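**Workshop notebook - storage and small containers**
Thursday, January 3, 2019

Entry continues from the shelf survey. The purpose of the present work is to settle how the clip-lid food containers are to be kept, and whether the wire baskets ordered through Garilent are suitable for holding them on the side bench. The old cardboard trays were withdrawn in August and have not been replaced.

The baskets are to stand on the white table while contents are checked, and are to be returned to the shelf afterwards. One container per basket is the present rule. Gil-soo Kwon has asked whether this wastes space, and the point is accepted in principle, but two containers side by side were found to bind against the mesh when one was lifted, and the rule stands until a wider basket is obtained.
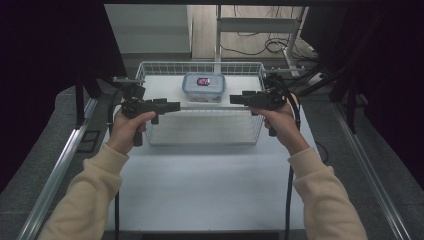 Shelf positions 103 and 108 are now reserved for baskets. Position 103 is the lower of the two and should be used for anything containing a bottle. Position 108 may take dry items only. The labels on the shelf edge still carry the previous numbering and must be replaced before the next stock check; the printed strips are in the drawer beneath the Altance scales.

On the containers themselves, the following was agreed with Byung-chul Ryu:

- Lids are to be closed on all sides before a container is moved. A lid resting in place with its latches up is to be treated as open.
- Small bottles may be laid flat inside a container, provided that the cap is tight.
- Manufacturers' stickers need not be removed from the lids. Our own labels go on the short side of the body, never on the lid, as lids are exchanged during washing.
- Containers are to be carried upright from shelf to table. Turning one on its side is acceptable at the table for inspection of the seal.

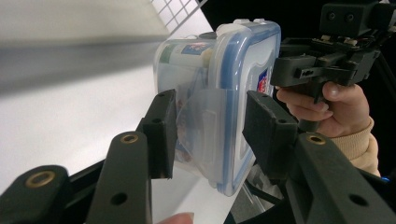

The washing procedure remains as issued, with one amendment. Seals are to be wiped and left in the lid, where the earlier instruction required them to be taken out each time. Repeated removal stretched the seals on the El Sherbiny boxes, and 9 of these had to be set aside before the holiday. They are in the grey crate and should not be put back into use. Whether replacement seals can be bought separately is not yet known - the Cistel catalogue lists lids and bodies only, and a written enquiry has been sent.

A latch that has turned cloudy is not in itself a fault. A latch that does not click is. The distinction should be noted on the tag when a container is set aside, as several tags from the last check read simply "bad lid" and had to be gone through again.

Outstanding: shelf-edge labels; reply concerning seals; a decision on whether bottles should have a container of their own. The last of these was left open this morning. I am inclined to keep mixed contents for the time being and to review the matter at the next stock check.

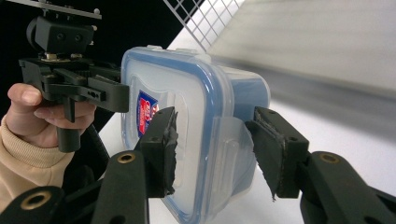

Gil-soo Kwon would prefer the bottles to be separated now, on the grounds that a leaking cap spoils everything else in the box and that the stock check is too long to wait. He also asks that the seal be inspected at all four corners, the corners being where the El Sherbiny ones failed first. The second point is adopted with immediate effect. The first is to be discussed with Byung-chul Ryu on his return from the stores.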